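Sorting Small Things Before You Pack Them

Small things get lost more easily than big ones. A coat is hard to lose. A hair tie can slip into a fold of cloth and stay there until next February. Sorting means putting things into groups, so that each one has a place and you can find it again.

You need a flat space to work on. A bed is good for this. It is wide, it is soft if you drop something, and most beds are high enough that you don't have to bend down to the floor. Pull the blanket as smooth as you can first. Then bring over the bag, drawer or box you want to sort and take everything out.

It will look like a mess for a while. Tubes roll, packets slide on top of each other, and little wrapped things end up underneath. Spread them out with your hands until you can see each one.

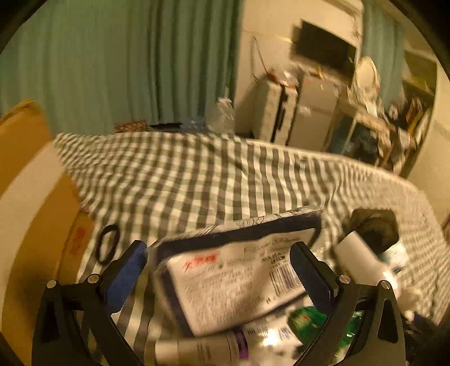 A checked blanket can be hard to sort on, Gisela Stüber wrote to us, and she lays a plain towel over hers when she has very small things like beads and pins. She also says to shake the towel over the bed when you are done and not over the rug.

Now make your groups. There are different ways to do it, and you can choose.

You can sort by kind. Bottles go with bottles, tubes go with tubes, and flat packets go in a pile. This makes packing simple, as things with the same shape fit well together.

You can sort by use. Everything for your hair goes in one place, even if one thing is a brush and another is a hair tie. Everything for your teeth goes in another. This is helpful when you are packing for a trip, when you want to grab one small bag and have all you need for brushing your teeth.

You can also sort by how often you use a thing. Put what you use every day on top or in front.

Some packets have writing in a language you can't read. Ask a grown-up what is inside before you choose a group. Do the same with any bottle that has lost its label. Don't open it or taste it to find out.

What about those black and white stripes on so many packets? They are called a barcode. A machine in the store reads the stripes and finds out which product it is. The stripes don't tell you where the thing belongs at home, so you can ignore them.

Check each cap before you put a bottle away. Turn it until it stops. Bottles and tubes can leak if they are packed with a loose cap, so stand them up if your box is tall enough, and put them in a clear bag if it isn't.

Last, run your hand over the blanket and feel for anything left in the folds.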